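Packing and Sorting Associate, Day Shift
Drelilent Parts Supply, Veldale
Posted 09/07/2025

Come and work at the belt with us

We are looking for a patient, good-natured person (or two, if the right two come along) to join the packing and sorting room at Drelilent. If you like knowing where things belong, if you get a small glow from a box that closes the way it should, and if you'd like to work with people who will ask how your weekend went and listen to the answer, please read on. We know this is a long ad. We would sooner tell you too much than have you drive out to Veldale and find the job wasn't what you had in mind.

Who we are

Drelilent has been supplying machined parts to repair shops and small manufacturers since 1981. We began in a rented garage behind the old Bhuiyan hardware store, and a few of our customers from those days still order from us, sometimes by calling up and describing the part over the phone until one of us guesses it. There are 26 of us now, counting the office and the drivers. We moved to the Irnina Road building when the garage roof gave up, and we have been happy here, although the parking could be better.

What the job is

Parts come to the packing room from the shop floor or from our suppliers. You'll look each one over, check it against the order sheet, and see that it goes to the right place with the right label and enough padding to survive the trip. On a busy day the room handles up to 500 parts. On a slow day it is a good deal fewer, and that's when we catch up on labels, flatten boxes and argue about the radio.

Your regular tasks would include:
Checking parts for dings, burrs and leftover chips before they are packed
Matching part numbers to order sheets and setting aside anything that doesn't match
Wrapping, boxing and labeling orders for the afternoon pickup
Wiping down the belt and rails at the end of the shift
Keeping the bins in order so the next person can find things
Helping with the stock count in September, for which we bring in a very large lunch

You will be on your feet for much of the day. We have cushioned mats and a couple of tall stools, and you are welcome to use them. Most of what you'll lift is light, but some boxes are heavy, and we ask everyone to fetch a second pair of hands for those, no matter how strong they are feeling that morning.

Who we hope to hear from

You don't need experience in a warehouse or a machine shop. Some of our best packers came from bakeries, school kitchens and, in one case, a flower stand. We can teach you the part numbers and the tape gun. What helps is a careful eye, a steady pace and being comfortable saying, "I'm not sure about this one, can you take a look?" We mean that. A question at the belt costs us a minute, and a wrong part in a customer's box costs everybody a week.

You should be able to read order sheets in English and stand for a good part of the shift. If you would need something arranged differently in order to do the job well, tell us when you apply and we'll sit down and work it out together.
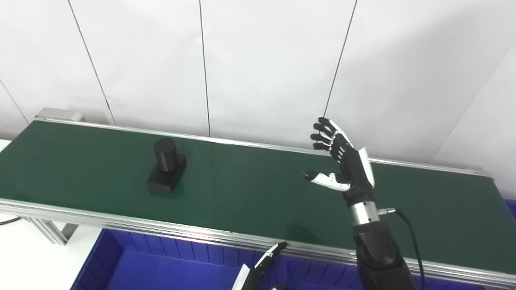
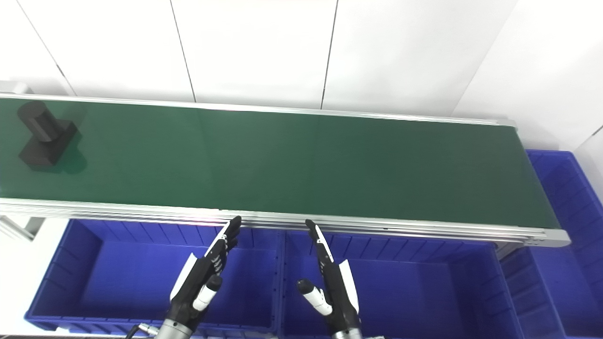

Your first 4 weeks will be spent alongside Dezső Hegedűs, who has trained nearly everyone in the packing room and is very hard to fluster. He'll start you on the order sheets and a small group of parts that come up again and again, so that you have some old friends to recognize before the stranger ones turn up. Expect to spend a while on pieces like the black one on the green belt, a cylinder standing on a rectangular block. We carry a good many blocks with something upright on top, and they can look awfully alike until you have learned where to measure. Dezső keeps a notebook of the ones that fool people, and you're encouraged to add to it. After that you will take on your own orders, with him close by for as long as you want him there.

Hours, pay and the rest

This is a full-time day position with no night work. We pay by the hour, every two weeks, and we'll tell you the starting rate on our first phone call so that you aren't left wondering. Health coverage and paid vacation are included, and gloves and work shoes are on us. If you need to leave early for a school concert or a dentist, please just say so ahead of time and we will swap things around. We close for the last week of the year.

How to apply

Write a short letter or email to Kristóf Juhász, packing room supervisor, care of the Drelilent office. A résumé is fine, but a few plain paragraphs about what you've done and what sort of work you enjoy will do just as well. You can also stop by the front desk during office hours and fill out a form there. Kristóf reads everything himself and replies to everyone, although it can take him a few days when the pickups are heavy.

If we think it could be a good match, we'll invite you for a visit of an hour or so. You'll see the packing room, meet whoever is on shift and try a little sorting if you feel like it. Please wear closed shoes and tie back long hair. Coffee is always on, and the visitor spaces are to the left of the gate.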